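Plurkach Slatted Rack: Photos and Notes

Updated 2023-07-27

The Plurkach is a low wooden rack with slats across the top and short legs. I drew it as a shoe rack. People who have one use it for plants, for shoes, for a printer, and more and more for drinks, so this page is about drinks. The shoe photos are still on the old page and I'm not moving them.

I made the first one in December from offcuts and it took two evenings. The plan is a free download and has gone out 226 times so far. Materials came to 30 dollars when I last bought everything new, and less if you have a scrap pile. The cut list is in the plan, so I won't repeat it here.

Click a picture for the large size. Captions are mine, and so are the mistakes.

Cans on a slatted top

A soda can has a rim around the bottom and the middle of the bottom is domed, so it only touches down on a narrow ring. On a solid shelf that makes no difference. On slats it does. If the gap between two slats is wide, part of the ring has nothing under it, and the can rocks when you let go of it. An empty can rocks more than a full one. The fix is to keep the gaps narrow, and if you are building from the plan the spacer block gives you the right gap as long as you use the same block the whole way along. I have seen one rack where the builder lost the block halfway and finished by eye. It holds shoes fine.

The other thing about slats is that the direction matters. They run crosswise on this rack, so if you slide a can along the length of it the rim bumps over every gap. If you slide it across the width it runs along the slats and goes smoothly. For drinks I lift and put down. Sliding is for boots.

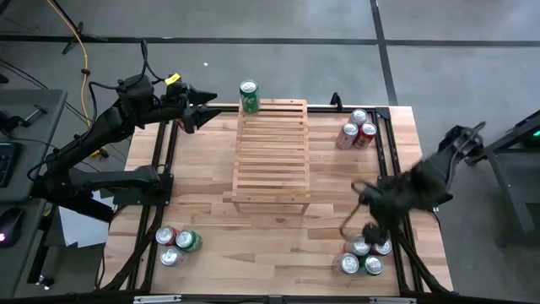 One green can up on the rack, at the far end, and the other cans still in their groups on the table.

Tove Grímsdóttir wrote that she would turn the slats the other way for drinks and let the cans slide lengthwise, the way they do in a store cooler. She built hers like that for a pantry shelf and says she would not go back. Her long slats started to sag after a while, though, and she had to put a crosspiece under the middle.

Her crosspiece is a good idea and I have tried it. It works. It also takes up some of the space underneath, which I wanted for baskets, so the plan stays as it is. If you want lengthwise slats, build it her way and add the crosspiece from the start. Don't wait for the sag.

The question I get most often is which end to load first. I start at the back, against the far edge, and come forward. If you start at the front you have to reach over what you already put down, and sooner or later a sleeve catches one. Starting at the back also shows you early on if the rack is standing square to the table. A row of cans makes a straight line, and you can see right away if that line and the edge of the rack disagree.

Watch the overhang. There is no lip at the back of this design. You can set a can with part of its base past the last slat and it will stand there, and it will keep standing there until you bump the table. Kastriot Petkov's version has a thin strip along the back edge to stop this. Mine doesn't, and I have been meaning to draw it in as an option. The strip only has to be high enough to catch the bottom rim. Anything taller gets in the way of wiping the slats.

The legs and rails

The legs were the hardest part of the drawing and the part most people change. The first version had four legs and nothing between them. It was all right on a level floor and terrible on carpet, where each leg sank a different amount and the joints took the strain. So now there is a rail between the legs at each end, low down. It adds four cuts if you count squaring up the ends, and I think it is the best change I made.
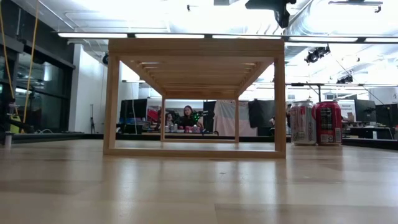 The rack from the end, low down, with a silver can and a red can next to it.

Low rails collect dust, and I won't pretend they don't. If the rack lives on the floor you will be running a cloth along them. On a table it is less of a problem, and a rail down low gives you something to hold when you shift the rack over. The thing I check most on a finished rack is the end, and I check it from low down, about level with the table. You want the two front posts standing straight up from the bottom rail, with the rear pair making a smaller rectangle inside the front one. If the small rectangle leans inside the big one, the rack is twisted. You can look along the underside of the slats at the same time. I don't own a winding stick and this does the same job for me.

If it is twisted, loosen one end, set the whole thing on a surface you trust, press down on the top, and tighten it again while it is pressed. Do one end at a time. I used to loosen everything and start over and it never came out better.

On the thickness of the top rail: Rodrigo Calado asked if it could be made slimmer, and it can. He was building for a narrow hall and wanted the rack to look lighter. I would leave it thick for drinks. A full can is heavier than it looks, and once you have a few rows of them, you are asking more of the rack than any pair of sneakers will. Also the thick rail gives the screws more to bite. If you go slimmer, drill pilot holes and go slowly near the ends of the slats, where they like to split.

Finish

I get a lot of mail about finish and I don't have much to say. Bare wood is fine for shoes. For cans I'd put something on it. A can from the fridge sweats, and it leaves a ring, and the ring turns gray if the wood is bare. Wipe-on oil from the hardware store is enough. I use the stuff Testora sells in the square tin, and I let it sit overnight between coats — longer if the weather is damp. Olga Valente painted hers white and the paint has rubbed off the top of the slats where the cans go, and is still good everywhere else. She says she likes the look.

Do the slats before you put the rack together. I know the plan says after. I changed my mind. It's much easier to get into the sides of the slats when they are lying loose on newspaper, and the narrow gaps that make the rack good for cans also make it a pain to get a rag into.

Arranging by color

I never used to sort cans. You buy a mixed lot, you put them out, people take what they want. Fernanda Louro set up the drinks for the open evening at Neves and did it by color, one kind to a row, and the difference was that people stopped picking cans up to look at them. They saw the row they wanted and took from the front of it. There was less shuffling, and the rack stayed neat most of the way through the evening.

So now I sort. The order I use is greens at the back, reds in the next row, and the silver ones toward the front. The reason for that order is only that we go through the silver ones fastest. You would change it to suit your own crowd. At the Prornport sale the greens went first and I had to keep reaching over. 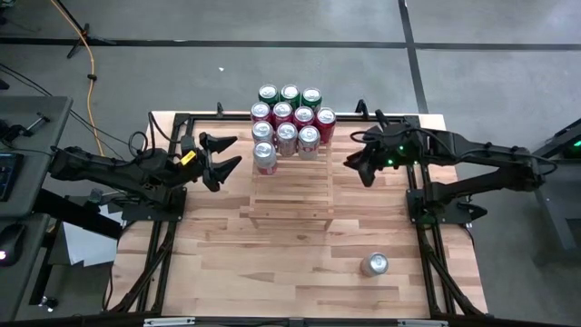

Eleven cans packed together at the back of the rack. Greens, then reds, then silvers.

Packing them tight also helps with the rocking I mentioned above. Cans that touch hold each other up a little, and a can that would wobble alone on a gap will usually stand still with neighbors on both sides. The downside is getting the first one out. There is no room for fingers between the lids, so you take it from a corner of the group or from the front row. After that it's easy. If you are setting out for children, leave the front row a bit looser.

You don't have to fill the rack end to end. For a long time I spread the cans over the whole top so it would look full, and it just looked thin. One tight group at the back and bare slats in front looks better, and the bare part is useful. People put their cup there while they open the can. You can put a stack of napkins there, or the bottle opener, or a bowl for the tabs if you have somebody who collects them.

If you want to refill during an event, keep the spares on the table in small groups near the rack. I keep mine mixed, a few of each color to a group, so that whichever group is closest has what I need. Fernanda keeps hers sorted. We have talked about this more than it deserves.

Cleaning up

Soda gets sticky and slats have a lot of edges. Wipe along each slat with a damp cloth, then run the corner of the cloth through the gaps. An old toothbrush is good for anything that dried. Don't soak the rack and don't leave it in the sun to dry, since the top slats will cup. Turn it upside down on a towel and let it stand. The feet are the part that gets forgotten. If the table had a spill on it, the end grain on the bottom of the legs has been drinking it up.

Other pages

Shoe photos are on the old gallery page. The plan is on the downloads page, with the corrected leg length. If you printed it before the spring, print page two again. The drawing for the back strip will go up when I've built one and put cans on it.

If you have a picture of yours in use, send it in with a line about what you keep on it. Tell me what finish you used, too.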